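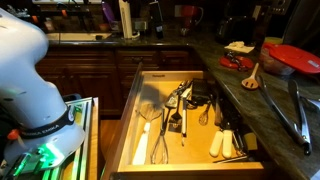

Right, a few of you asked how I ended up doing a postgrad in flood and river management while working full time, so I'm going to put it all in one thread and then I can just point people at it. Make a brew, it's a long one

Quick background. I'm 41, I work in the planning office of a district council, and I hadn't written an essay since my early twenties. My first degree is in French. I can still order a very good lunch

The course is the postgraduate diploma at Burnholm. Part time, 2 years, mostly online, with one residential week at their field centre in Hulta. You can top it up to the full master's with a dissertation afterwards and I haven't decided whether I will (please stop asking me Mum)

How it's built: five modules. Catchments and how they behave, then flood risk and mapping, then law and policy, then one on working with communities, and last a project where you pick a real stretch of river and write a plan for it

You take them one at a time, which I cannot recommend enough. There's a faster route where you double up, and a couple of people in my group started on it. They'd both moved over to the slow one by the spring

Money! Each module is £1,455 and you pay as you go. My council paid for the law and policy one out of the training budget and I paid for the rest. Do ask your employer, even if you're sure they'll say no. I wrote a one-page thing saying what I'd be able to do at work afterwards and my manager basically forwarded it upwards with a thumbs up

The residential is on top. Room and meals are included once you've paid it but you get yourself there, and the bus to Hulta is a law unto itself. Share a lift if you can

OK, applying. The form itself took me an evening. The personal statement took me the whole of September. I wrote a really stiff one full of "I have long been passionate about hydrology" and then deleted the lot, as I had been passionate about hydrology for maybe a fortnight

What I sent in the end was a page about a planning application I'd dealt with, some houses on a field that floods, and how I'd sat in the meeting not understanding half of the consultant's report. I said I wanted to be able to read that report. At the interview they told me it was the bit they liked

The interview is a video call and it's very friendly. They ask why this course, why now, and where your study time is going to come from. Have a proper answer ready for the last one! "I'll fit it in" got me a long look

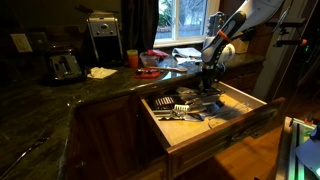
Robot arm, utensil drawer, daylight.

Now the online bit. Everything runs through a system called Prandik. It's fine. It logs you out if you so much as look out of the window, so write your forum posts somewhere else and paste them in. I lost a really quite good paragraph on culverts in week one and I'm still cross

Lectures are recorded, so you can watch them whenever. Seminars are live, early evening, and they're recorded too, but go live if you possibly can. That's where you find out everyone else is also lost

My tutor for the first two modules was Conceição Paiva and I'd do the whole thing again just for her feedback. Blunt, kind, very fast. On my first essay she wrote "you have described the river beautifully, now tell me what you think should be done about it" and I've had that on a sticky note ever since

(I got a low pass for that one. I want that on record for anyone who's just had their first mark back and is googling how to withdraw)

The maths. Lots of messages about the maths!! There is some. You need to be comfortable with graphs, with percentages and with the idea of a return period, and you'll do some statistics in the mapping module. They run a refresher before it starts and I did every single exercise, slowly, with a child's ruler

The thing that really threw me was the software. The mapping module uses proper GIS and I'd only ever looked at maps other people had made. My first one put the river on top of a hill. If you've any spare time before you start, get a free GIS package and follow some beginner videos. A couple of evenings of that would have saved me a fair amount of swearing

Reading: the main textbook is the Stevens one and it's a brick. Please don't buy it new. The library has it as an ebook and you can download a chapter at a time. I bought it, carried it on the train for a week, and now it holds the back door open

Journal articles are a different animal. I used to start at the top and plod through. Now I read the abstract, then the conclusion, then have a look at the figures, and only then decide if I'm reading the middle. Takes a while to stop feeling like cheating

My week, for those who like this sort of thing: up at 6 on two mornings and I read until the house wakes up. One evening seminar. A long session at the weekend, in the library, phone in bag. Anything more ambitious than that fell apart whenever somebody got a cold

And some weeks it was none of that. I had a stretch during the law module when work went mad and I did nothing at all, then asked for an extension and got it with one email. The trick is to ask before the deadline. The form is on the student services page, right down at the bottom under the parking permits for some reason

Hulta! The residential was brilliant. You spend the days in waders measuring things and the evenings arguing about what the measurements mean. I hadn't laughed that much in ages. Bring your own waders if your feet are on the small side, the ones in the store come in large and enormous

Also bring: a head torch, a notebook that doesn't mind rain, more socks than seems sane, and something for the shared snack table. Somebody brought a whole fruit cake and was treated like royalty all week

We walked one valley where they'd put in leaky dams, which are logs and brash wedged across the stream to slow it down in heavy rain. I'd read pages and pages about them and hadn't understood a word of it. Then I stood next to one and the whole chapter fell into place

The group work was mixed, I won't lie. Ours was a mock public meeting where half of us played residents and half played the river authority. I was a furious farmer. I may have been too good at it. The written-up version took three times as long as the meeting, so agree who's writing which bit before you all go home

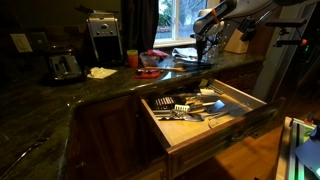

Do you need a science degree to get in?
Any degree will do, or several years of relevant work, and if you come in without science they'll ask you to take the maths refresher before the mapping module.

Next most asked: has it changed my job? A bit! Same desk, same title, but flood stuff now comes to me first and I get sent to the site visits. I read the consultants' reports and I send them back with questions. One of them rang me up to ask what I meant and we had a lovely chat about drainage

Where I am now: four modules done, project to go. I've picked the little brook behind the leisure centre, the one that comes up over the footpath every winter. I've walked it so often that the dog walkers say hello

If you're thinking of applying, Burnholm do an online open evening and you can ask the tutors anything. Go to it, and ask how many hours a week people really spend, then watch the current students' faces

I'll add to this when the project's in. Replies are open, and if anyone has old photos of the brook in flood, please please send them my way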